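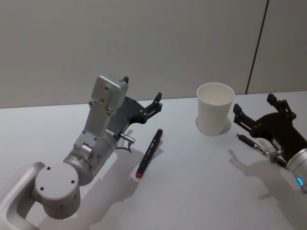 **Bench Jeweler (Stone Setting), Dastel workshop**

Nisard makes finished rings, earrings and pendants in gold and platinum for independent retailers. The setting room at Dastel has one full-time opening. The position reports to Thenmozhi Arumugam, head of setting.

**Duties**

- Set round and fancy-cut stones in prong, bezel, channel and pavé mountings, working from job cards.
- Check castings for porosity and seat depth before setting. Return rejects to casting with a completed slip.
- Retip prongs and tighten stones on repair work.
- Weigh metal in and out at each shift and record filings by alloy.
- Work under a microscope for stones below 2 mm.

**Requirements**

- At least 8 years at the bench, of which a good part in setting.
- Experience with both 18-karat gold and platinum.
- Own hand gravers, sharpened and maintained by the applicant. Handpieces and burs are supplied.
- Ability to read a dimensioned drawing. CAD experience is useful but not required.

**Terms**

Hours are 44 per week, including paid breaks. Overtime is by agreement and is heaviest before the January trade orders ship. A tool allowance of $300 is paid after the trial period. The workshop is not open to remote or part-time arrangements.

**How to apply**

Send a resume and close-up photographs of recent setting work to Nathalie Dijkstra in the Nisard personnel office. State the metal and stone size for each piece. Selected applicants will complete a paid bench test at Dastel; mountings and stones are provided.

Posted 2020-02-27. Open until filled.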